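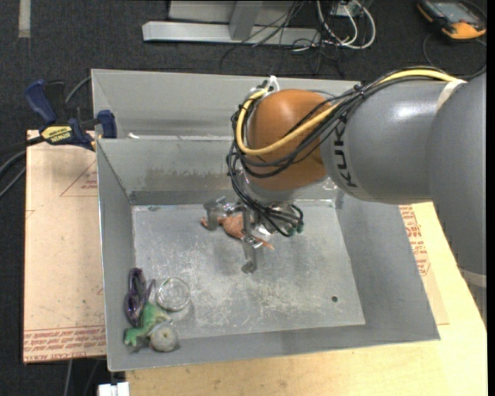 One reader wrote in after last month's page to say that watching the picking arm at the Trumgate open day had done more for her kitchen drawers than any organizer she ever bought. She went home and pulled everything apart so that nothing sat on top of anything else. A few of you asked for the rest of what we picked up there, so these are my notes from the Sunday session.

Spread things out before you sort. The people from Steron running the demonstration told us a pile is the hardest thing to pick from, for a machine or a person. Tip the junk drawer into a wide, shallow tray and push the contents apart with the flat of your hand. A roasting pan works fine.

Clamp the tray. A bar clamp from the hardware store will hold a metal bin or a parts tray to the bench. Put a scrap of wood under the jaw if the edge is thin. Mine has held for 27 weeks and I have not retightened it.

Put cardboard underneath. A flattened box saves the tabletop from scratches. Replace it when it gets oily.

Glass goes to one side first. Take out cups and jars before you start raking through anything hard.

Pick from above. Reaching in sideways knocks over whatever is next to it. For narrow containers, a three-prong pickup tool costs little and gets screws out of places your fingers won't fit. Lavoie had a table of them by the door. I bought 2.

Tie cables along their length. One strap in the middle leaves both ends free to snag. Leave some slack at any joint that bends, such as a desk lamp or a monitor arm.

Wipe the tray between batches. Dust hides small washers. A damp cloth is enough on bare metal, then dry it.

The hall was packed, with around 300 people by noon, so go early if they hold it again. Parking is behind the Gristimum building.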